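Arruda to take back bed cartons under new Istimix scheme

January 8, 2024 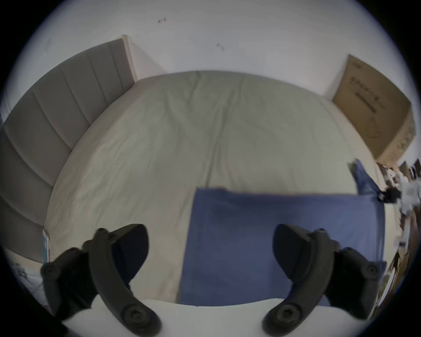

Customers who buy a bed from Arruda will be able to hand back the packaging free of charge starting in February, the furniture retailer said on Monday. The service will be run by Istimix, a delivery and recycling firm that already handles the store's larger orders. Bed packaging is a common source of complaints because it is too big for most household recycling bins. A tall, flat cardboard box can end up leaning against the bedroom wall long after the bed is made up with its duvet. Many city collection crews will not pick up a carton of that kind unless it has been cut down and tied.

Under the scheme, customers can choose a pickup date when they place their order or at any time in the 30 days after delivery. The driver will collect the carton from inside the home, including from upstairs rooms. It does not need to be cut or folded, but staples should be removed and small parts should be taken out first. Foam corners and plastic wrap can be left in a separate bag.

Arruda tested the service last fall in Wukby, where it delivered beds to some 200 homes. Most of the customers who took part asked for the carton to be collected within the first two weeks. A smaller number kept it longer in case they needed to return the bed, and the store said this was the reason it settled on 30 days in place of the one week it first had in mind.

The company said it also learned that people often keep the box because the return policy is unclear. Its old policy stated that goods had to come back in the original packaging. That rule has now been dropped for bed frames, headboards and bed bases. Istimix drivers will bring blankets and reusable covers for any item that has to go back. Mattresses are still covered by the earlier rules and must be returned in a sealed bag.

Cartons in good condition will be flattened and used again for outgoing orders. The rest will go to the Ilari paper mill, where they will be pulped and made into new board. Arruda expects to collect 2,000 cartons in the first year. It did not say what the service will cost to run, but said that delivery charges will stay the same through the summer.

Upholstered headboards are included in the scheme. They are usually shipped in the largest flat cartons the store uses, and in the Wukby test they made up the largest share of pickups. Wardrobes and bookcases are not covered for now. The store said it would look at adding them once it has seen how the first months go.

Customers who already have a carton at home from an earlier order can also use the service, provided the order was placed within the past year. They will need the order number, which is printed on the delivery slip. The first 100 of these pickups will be free. After that, a small fee will apply, and the amount will be posted on the store's website before the service opens.

Pickups will be offered on weekdays and on Saturday mornings. Bookings can be made online or at the delivery desk in any Arruda store.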